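Retreats at Urio House: Frequently Asked Questions

Last updated 16th August

Please read through this page before you book. If your question isn't covered, write to the office and Neema Minja will get back to you.

Who can come on retreat?

Any adult. Most of our guests belong to a church, but you don't have to, and we don't ask which one. People come from Catholic, Lutheran, Episcopal and Baptist congregations, and some come with no church background at all. We ask only that you respect the silence and the other guests.

Do I have to be silent the whole time?

On a silent retreat, yes, apart from your daily meeting with a retreat director. Silence begins after supper on the first evening and ends at breakfast on the last morning. On a quiet day, the silence runs from morning prayer until tea. Talking is fine in the library annex at any time, so if you need to make a call, go there.

I have never been on a retreat. Where should I start?

Try a quiet day first, then the two-night stay. The eight-day retreat is open only to people who have already spent at least two nights in silence, here or somewhere else.

What does a normal day look like?

Morning prayer is at 7:00 and breakfast follows. The rest of the morning is free until midday prayer. Lunch is the main meal. Afternoons are free as well, and most people walk, read or sleep. Evening prayer is at 5:30, supper at 6:00, and night prayer at 8:30. You may come to all of the services or none of them.

What is a retreat director?

A retreat director is someone trained to listen while you talk about your prayer. You meet for half an hour a day. Directors will usually suggest a Bible passage or two to take away with you. They are not counselors, and a retreat is not a good substitute for medical care. If you are going through a hard time with your health or have had a recent loss, please say so on the booking form so we can talk it over with you before you come.

Elibariki Kimaro directs most of the eight-day retreats. You can ask for a particular director, but we can't promise one.

What should I bring?

Soft shoes for indoors, walking shoes, a Bible in whatever translation you like, and a notebook. Bring layers too. The chapel is kept cool and the evenings can be cold even in May. Towels and bed linens are provided. 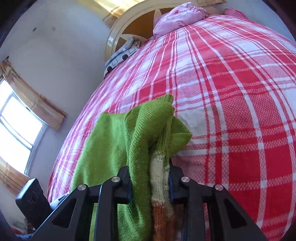
A green knitted garment and a plaid sheet.

Can I bring my phone?

Yes, but keep it switched off in the chapel, dining room and hallways. There is no Wi-Fi in the bedrooms. Families can reach you in an emergency through the office number, which is answered day and night.

How many guests are there at one time?

We have 13 single rooms and two doubles, so the most we can take overnight is 17. Quiet days are sometimes larger.

Do I have to share a room?

No. The doubles are for married couples and for guests who need someone with them overnight.

What does it cost?

We don't charge a fixed fee. The confirmation letter gives a suggested amount for each kind of stay – please give more or less according to what you have. A deposit is asked for with the eight-day retreat only. It can be waived if you tell the office.

What about food?

Meals are simple and mostly vegetarian, with fish once or twice a week. We can cook for gluten-free, dairy-free and vegan diets with a week's notice. If you are fasting, let the kitchen know which meals to leave out.

Is Communion offered?

Yes, daily at midday during the eight-day retreat and on Sundays at other times. The visiting minister will say at the start of the service who is invited to receive. Anyone may come forward for a blessing.

Can our church group book the whole house?

Yes, outside the eight-day retreats. Groups can bring their own leader or ask us for one. Group dates fill up early, so write well ahead.

Can I use the library?

The library has more than 1,000 books, mainly on prayer, Scripture and the lives of the saints. Guests may take books to their rooms but not home. Please leave finished books on the cart and don't reshelve them yourself.

How do I get there?

The house is north of Koltdale, on the left after the bridge. Parking is free. If you are coming by bus, get off at Koltdale and call the office from the stop – we can usually pick you up if you told us your arrival time beforehand. Please arrive between 3:00 and 5:00.

What if I need to leave early?

Tell your director or leave a note at the office. You don't have to give a reason, but we do need to know who is in the building.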